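Gallery: Handling Rules at the Danbridge Bench

The Danbridge bench is where Fedside checks its working rules for hand-held grippers on soft goods. The rules began as a two-page note from Braltamex and have grown to 30 points. The pages below cover the ones we get asked about most — starting position, finger condition and when to stop.

Rule 4 is the starting position. The fingers are open before they come near the item, with the gap wide enough that neither pad has to push fabric aside. Socks are left bunched. Operators don't smooth them out first, even when a flat sock would be easier to pick up. 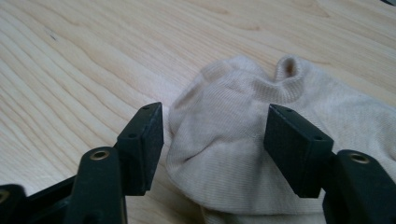
Rule 5 covers the approach. Line up on the thickest part of the fabric and close at an even speed. If the grip slips, open fully and start again, and log both tries. Of 3,454 tries logged through March, 436 were repeats.

Rule 9 is finger condition. Check the pads for scuffs and dust at the start of each shift, and check that the screws are seated. Light scuffing is fine. A chipped edge means the pad comes off and gets replaced.

Rule 12 is the stop rule, taken from the MacLeish checklist with one change: anyone at the bench can call a stop, and the operator lets go of the trigger before asking why.

The full list is posted at the bench and is reviewed every January.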